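Posted in: Course Handouts > Hill Paths and Crossings

Session 2: Fords, stepping stones and small footbridges

Read this before the walk up to the Cavness crossing. The route follows the old drove road from Ploltmont as far as the sheepfold, then drops to the water.

Bring a spare warm layer. The path is exposed past the fold and the group will be standing still for long stretches. 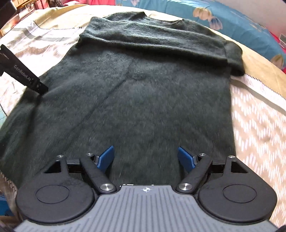

1. Fords

A ford sits where the stream is wide and shallow. Paths often bend well away from the direct line to reach one. At Masell the old track runs 400 yards upstream before it crosses, and the approach on the far bank is worn into a hollow. Look for this hollow when a ford is marked on an old map and gone from the new one.

2. Footbridges

A footbridge needs firm banks close together, so it is seldom built at the ford itself. The Kanaujia bridge has a span of 49 feet and stands on rock at both ends. The earlier log bridge stood lower down.

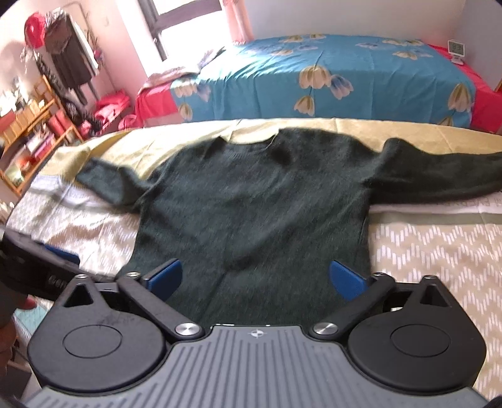 It lasted over 20 years before a spring flood took the north abutment. The stones can still be found in the bed when the water is low, usually by August. Note their position on your sketch map and mark which way the old path left the bank.

Sketch maps are due at the start of Session 3.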